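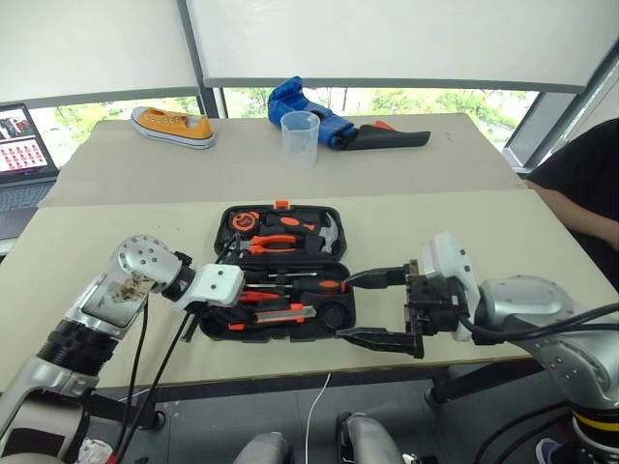 Fig. 1. The tool case task, right gripper in the lower half of the case.

Robot Learning Practicum, Handout 4: Gathering Examples
11 Mar 2024
Reading time: 4 min

Print this page | E-mail this page

Last week we talked about what a policy does with demonstrations. This week you have to produce some, and most of you will discover that you are worse at picking up a screwdriver than you were at age three. Geert Van Wijk will be in the lab to watch this happen. He has promised to be kind about it.

1. What counts as an example

An example (we also say episode, or demo) is one complete attempt at one task, from the start pose to the moment you press stop. It holds the head camera video, the joint positions of both arms, the gripper openings, and one line of plain text saying what the task was. If any of the four is missing, you have a home movie.

Write the text line before you start. People who write it afterward tend to describe what they did, which drifts away from what they were asked to do. Last July's group handed in an episode labeled "move pliers slightly by accident," and the model learned it very well.

2. The tool case

The tool case is our standard task for this block. It looks easy from across the room. Consider what the policy has to cope with:

The handles are all orange and black. So is the tape measure. Color alone will not tell the model which thing it is looking at, and there are two pairs of pliers, one in each half of the case. "Pick up the pliers" is therefore a bad instruction. "Pick up the pliers in the near half" is a usable one.

Each half is molded with fitted compartments. Getting a tool out is one skill and getting it back in is another, and the second takes most students three times as long. In Fig. 1 the upper finger is by the screwdriver handle while the lower one reaches toward the bottom compartment. Look at how little space there is between the rows before you decide on your approach angle.

The round recess beside the utility knife is empty. Leave it that way unless your task sheet says otherwise. An empty slot is information too, and we would like the model to see it in that state often enough to stop trying to grasp it.

3. How many, and how varied

Each pair collects 50 episodes. With four pairs that makes 200 for the class, enough to train something that works on a good day. Please do not collect 50 copies of the same episode. Roos Dierckx did this in her first year here, and she has asked me to use her name as a warning. Her policy was flawless until someone moved the case the width of a thumb.

Between episodes, change one or two of these:
- the position of the case on the table
- its rotation (small turns first, ambitious turns later)
- which arm does the work
- the height of the blinds

Things on the far table can stay or be swapped. A sneaker, a measuring cup and a glove have no part in the task, and the model ought to find that out for itself.

4. Failed attempts

Keep them. Mark them "fail" in the Kisance log and carry on. A dropped screwdriver that you calmly pick up again is worth keeping as a success with a recovery — label it "recovery" and do not trim the embarrassing part. In the pilot, 17 episodes were quietly deleted by their owners, and we had to guess which mistakes people had been making. We guessed wrong.

What we throw out: dropped video, a hand reaching in to help, and anything where the operator stopped for more than a few seconds to think. The model will copy the thinking, only without the thoughts.

5. Before you leave

Open the thumbnail grid on the laptop and scroll through your whole session. Ten minutes here saves a week in Handout 6. Then park both arms, check that every tool has gone back in its own compartment, and close the case. The pairs after you would like to start with a hammer.

For next time: read the Fistonley notes on action chunking, sections 1 and 2. Bring your success rate, even if it is low. Especially the pair who told me it would be high.

Related handouts
Handout 2: Calibrating Two Arms That Disagree
Handout 3: What a Policy Sees
Handout 5: Labeling with Kisance
Handout 6: Cleaning a Data Set You Did Not Check
Lab rules, Quispe building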